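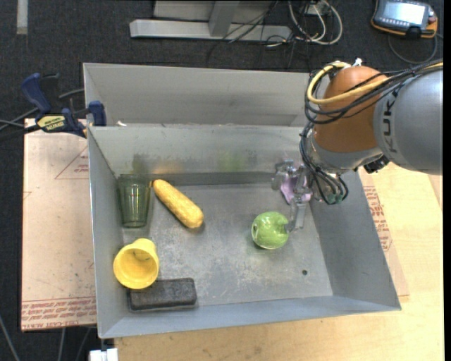
Dishwasher E-131 and the breaker that wouldn't stay on
Filed under: Kitchen & Laundry > Dishwashers > Open Problems

OK, starting a log so I quit repeating the same tests. The machine is a Pronach, the under-counter one, and it was already in the house when we moved in. It runs fine through the first fill, gets to the heating part, then beeps four times and shows E-131. Twice it has also tripped the kitchen breaker, and that's the part that has me nervous!

First try
Pulled the filter and cleaned it. Pretty gross, lots of rice, but no change. Ran the short cycle with nothing in it and got E-131 at the same spot. Unplugged it overnight (somebody on the Caniter board swore by this) and got one full wash out of it, then right back to the error the next evening.

Second try
Shut off the breaker, took off the kick plate and went looking with a flashlight. Dry pan, no drips, float moves up and down like it should. One of the hose clamps was looser than I liked so I snugged it up. Still E-131. The manual only says "heating fault, call service" and service wanted 75 dollars just to come look, so I kept going.

Third try
Breaker off again, checked it was dead, and put the meter across the heater terminals. Got a reading that seemed OK to me (17 ohms). Then I went from each terminal to the metal case and one of them showed a reading too – it should be wide open. I wrote to Akihiko Takagi, who used to fix these for Brekent, and he said the element is leaking to ground and to stop running it until it's swapped. So I stopped running it. We're washing by hand and my hands look like it.

Parts
The original heater is on back order. There's a Furukawa one that fits the same bracket, but the connectors are the wider kind and I'd have to change the ends on the wires. Not sure I love that idea on something that pulls this much current.

Where it stands, October 2021
Ordered the original anyway. Breaker is off and taped so the kids leave it alone. If anybody has done this heater on the Pronach, do you have to drain the sump first or can you get by with a towel under it? Also the left bracket screw on mine is rusted solid – I've been soaking it and it hasn't budged yet. Will update when the box shows up.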